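Inspection checklist: desktop tower, cover off, before memory refit
Unit tag 595, bench 2, Sistora refurbishment room. Form revised in May; the old form had no line for the CPU socket and should be thrown away.

Mark each line OK, ATT (attention) or N/A. Write comments in full. A tick with no comment is accepted for section A only.

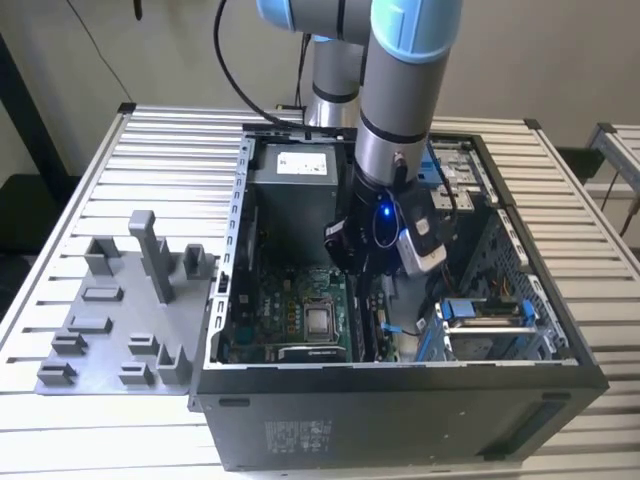
Ulis, 28 October 2025

## A. Bench and isolation

- [x] Mains lead removed from the power supply and hung on the hook, not left on the bench
- [x] Power button held in after the lead was removed
- [x] Tower laid flat on its side, opening upwards, stable on the slats
- [x] Side panel off and set down to the left of the case, inner face up
- [x] Bench earth point tested, Finex tester, pass

Comment: leave the panel inner face up. The plastic mounts on it are raised and one is a tall post, which will snap if the panel is turned over and leaned on. Replacement panels from Alexiou take weeks.

## B. Power supply and wiring

- [x] Supply seated in its corner, label on top and accessible - OK
- [x] Rating on label copied to the unit record - OK
- [ ] Thin coloured wires clear of the memory slots - ATT
- [x] No bare conductor found on hand check - OK
- [x] Blue data cable pushed fully home at the board end - OK

Comment: the orange, red and yellow bundle crosses the middle of the case. Tie it back before the panel is refitted. Do not tie it to the drive cage, as the perforated metal has sharp edges on this model.

## C. Board and processor

- [x] Maker's mark on board (DELL) agrees with unit record - OK
- [x] Processor in socket, heat spreader exposed - OK for this stage
- [ ] Heat spreader cleaned and fresh compound applied - not yet due
- [x] Capacitors near the socket checked for bulging or residue - OK
- [x] Loose screws: none found on tilt test - OK

Comment: no power to the board with the processor bare. This applies to short tests as well. The last inspector's note on this point was ambiguous and has been struck out.

## D. Memory

- [x] Slots blown out, low pressure
- [x] Latches open before the module is offered up
- [x] Module handled by its edges, contacts not touched
- [ ] Notch lined up with the key in the slot - recheck at fitting
- [ ] Latches closed by the module itself, without forcing
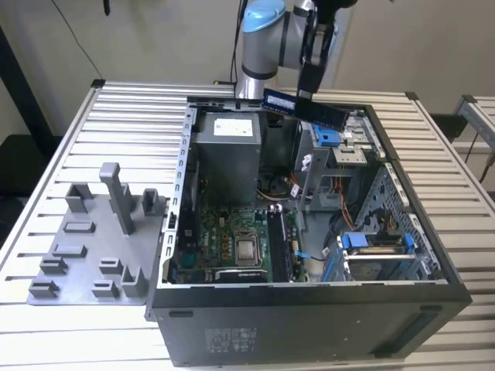
Fig. 2. Memory module held at an angle over the open case, slots to the right of the processor.

Comment: bring the module level before it enters the slot. Angled entry is the usual cause of chipped keys, and we have replaced two boards for it. Press evenly at both ends. If one latch stays open, take the module out and start again.

## E. Drives and bays

- [x] Drive cage firm, no play - OK
- [x] Blue latch and release tabs move freely - OK
- [ ] Drive carrier fully home on its rails - ATT

Comment: carrier stiff over the last part of its travel. Rails to be wiped, no lubricant. Refit and test by hand before closing.

## F. Result

Hold. Two ATT items open (B, E). Section D to be completed and the whole of section C repeated once the cooler is on. Insulation test at 1,000 V is not required for this class of unit; do not carry it out. Next full inspection at about 3,000 running hours.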